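The Toy Bin and the Three Boxes

Welcome back to the gallery! If you read my August post you know I've been trying to get the toy situation at Drosterik under control, and it has been a long road (1239 words on storage bins last time, sorry about that). This page is mostly pictures, with a bit of chatter from me underneath each one.

A quick word on the setup. I still like one big bin for everything and a few little spots for the toys that get picked first. I looked at the Simanjuntak shelf system and it's lovely, but it wanted 12 compartments and I know myself — 4 would be pushing it.

The full bin

Spiky balls, plush, a braided rope toy, the little orange basketball, all in together with that waffle-weave cloth thrown over one side. I do love the lavender ball. The yellow, blue and pink boxes are next door, and the small yellow fellow in the pink one makes me smile every time!
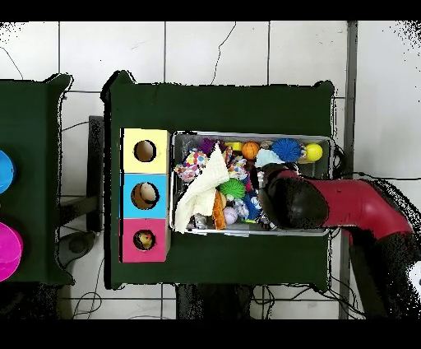
More from the same bin

I could dig around in a bin like this all afternoon. There are 2 green spiky balls side by side here, which is handy because green is the color everyone seems to want, and a clear plastic bottle (crinkly bottles beat half the toys I've ever paid for). The red ball down near the corner is a good solid color for finding things in a hurry, and I'm fond of that orange-and-yellow thing that looks a bit like a comb.

If you're putting together your own, my advice is to mix the textures. Something fluffy, something spiky, a rope, a plain ball or two. I used to sort by type and the plush bin just sat there. I got my first batch in a mixed bag from Nonisby and nearly all of it is still going strong, except for one squeaker that I can't say I miss.

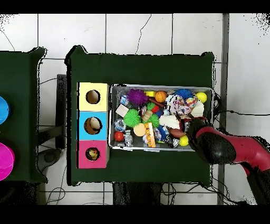
Dodari wrote in to say that rope toys should get a bin of their own, as the loose threads wind themselves around anything with spikes and then you spend the evening picking them apart. Fair point, and I've had that happen with a fringed blanket too. I'm sticking with the mix for now, but I'll trim the ends more often.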